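Chapter 3
Packaging and the Small Shop

3 shares 0 comments

When a customer takes a product from the shelf, the first thing he or she meets is the package. In this chapter we study how small sellers choose their packages, and what these choices cost them. We will speak mainly of dry food, tea and sweets – goods that can travel a long way without cooling.

Our main case is the town of Mundville, where Carleen Ormsby opened a tea shop on Pryor Street. In her first September she sold everything in plain paper bags. The tea was good, but the customers did not buy it as a gift. She then ordered 60 printed boxes from a supplier in Takau, and 43 of them were sold before the end of the season.
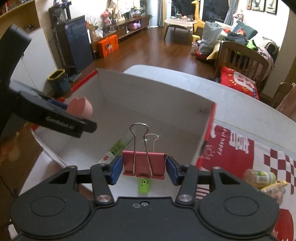 Figure 3.1 Open box with a printed side and a white interior.

The student should notice that the price of the tea did not change. What changed was the occasion for which people bought it. We call this the gift effect, and we will return to it in Section 3.4, together with the problem of boxes which remain unsold when a holiday is over.

Before you continue, visit a shop near your home and choose one product that is sold both in a bag and in a box. Write down the weight and the price of each. Keep your notes – you will need them for the first exercise.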